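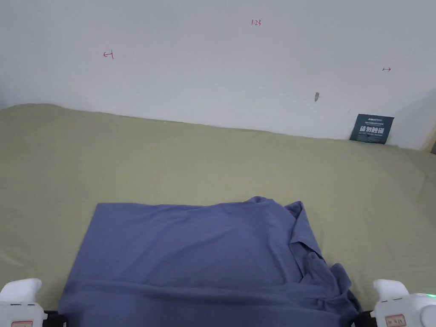
Robot laundry folding

Last updated: August 2024

Robot laundry folding is the business of getting a machine to pick up clean clothes and put them down again in a neat pile. It's the chore people ask me about most when they hear I write the household pages for this encyclopedia, and the short answer to "can I buy one yet?" is no, not one I'd want to live with. The long answer is the rest of this article, and I've tried to keep the engineering to a level I understand myself (I trained as a textile buyer, so go easy on me).

Why clothes are hard

Give a robot a mug and it has an easy time of it. A mug is the same shape whichever way up you put it, and if you know where the handle is you know where everything else is too. A shirt has no shape at all until somebody gives it one! Drop it twice and you get two different heaps, with the sleeves inside one and the collar at the bottom of the other, and a camera looking down sees a lot of folds that might be a cuff or might be the tail.

Cloth also moves when you touch it. Pull at one corner and the whole heap shifts, so whatever the machine worked out a moment ago is already a bit wrong. People cope with this by feel. I fold with the radio on and my eyes on the garden, and I couldn't tell you what my thumbs are doing, and that makes it an awkward skill to hand over to anyone, never mind a machine.

The stages of the job

People in the field usually cut folding into four parts, and it helps to know them when you read a maker's claims, as plenty of films start halfway through.

Picking out. One item has to come away from the basket without bringing a sock along. Machines are decent at this now, at least with dry things of a fair size.

Opening up. The heap has to become something flat with its corners in known places. Everybody I've spoken to calls this the worst of it. Some machines hold the garment up and let it hang, then grab the lowest point, then hang it again. Others drag and smooth it on a table. A few fling it, as you would a bed sheet, and I do love watching those.

Folding. Once a shirt is flat this is nearly the simple bit, and robots could do a fair version of it years ago. Towels were the first success, being square and having no sleeves to lose.

Stacking. Putting the folded thing on the pile without undoing it. It sounds like nothing, and then you see a lovely square T-shirt slump off the top.

How machines are taught

The older way was to write rules: find the edge, find the corner, fold to the middle. It worked on the towels it was written for. The way most groups go about it now is to record a great many people doing the job and let the software learn from the recordings. Sometimes a person drives robot arms from a distance, and sometimes a person works with gripping tools held in the hands, so that what gets recorded is close to what a robot could do with the same fingers.

Emese Pintér, who ran training sessions for the Grutetus project in Eltbridge, let me have a go in July and I was dreadful at it. A job I'd normally finish before the kettle boils took me 90 seconds, and that was a plain T-shirt. You lose your palms, for a start, and smoothing is all palms.
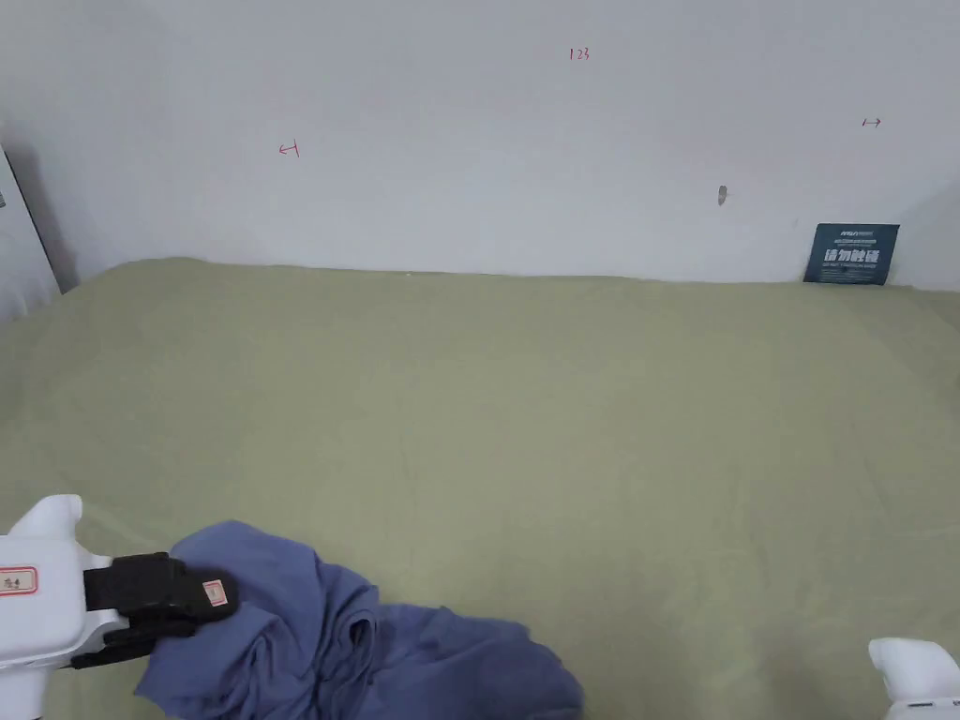
My own trouble was always with the first touch, before any folding had begun. You have two fingers on each side and a heap that gives you no clue where to start, so you poke at it. With a bunched blue cloth like this one, the gripper's tip is against the left part, near a tall rounded mound, while further along a fold has curled right round on itself into a loop with a dark hollow in the middle. Would you go for the mound or the loop? I'd have gone for the mound, and Emese tells me most beginners do, as it looks like a handle. It may be a handle on nothing much, and then you have the middle of the garment in your fingers and all the corners hanging underneath.

She makes her people start from a different mess every time. If every recording began with a tidy shirt, the machine would only ever learn about tidy shirts, and my ironing basket would finish it off in a morning.

Shop floor against home

Laundries that serve hotels have had folding machines for ages. They're big, they're fast, and a person feeds each sheet in by its edge, so the opening up is still done by hand. Wálter Cabrera manages a linen plant at Rikberg and puts 300 sheets through before the first tea break, and he was quite cheerful about robots when I rang him. What he'd like is something to do the feeding. He tried an arm for that job last year and sent it back. It handled flat cotton very nicely, he said, and then stood there thinking whenever it met a fitted sheet (I have some sympathy).

Homes are harder still. A plant has one sort of thing, one height of table and good lights. A home has a jumper, a bra, a child's dungarees and a duvet cover with three socks in it, and the table's wanted for supper.

Home machines so far

There have been two sorts. The first was the cabinet you clip clothes into, such as the Sanna, which I had on loan for a fortnight. It folded shirts well! But I had to do up the buttons and hang each one on its clips the right way round, and by then I'd done most of the work, so back it went with no hard feelings. Also it wouldn't take towels, and it was the size of a wardrobe.

The second sort is the general robot with two arms, which is meant to fold today and load the dishwasher tomorrow. These have come on a great deal. I've watched one take a crumpled shirt from a basket and fold it without help, slowly, with one sleeve a bit skew. I've also watched the same one try 4 times to pick up a pillowcase and get a pinch of tablecloth each time.

What to look for in a demonstration

Look at whether the clothes start in a heap or already flat. Check if the film has been speeded up, which is usually written very small in a corner. See if it's the same shirt all through. And if you ever get to see one in person, bring something of your own from the wash and ask nicely. I take a long-sleeved top with a hood, and so far it's still undefeated.

See also: Ironing machines; Dishwasher loading; Hotel linen; Sock pairing

Print this article | E-mail this article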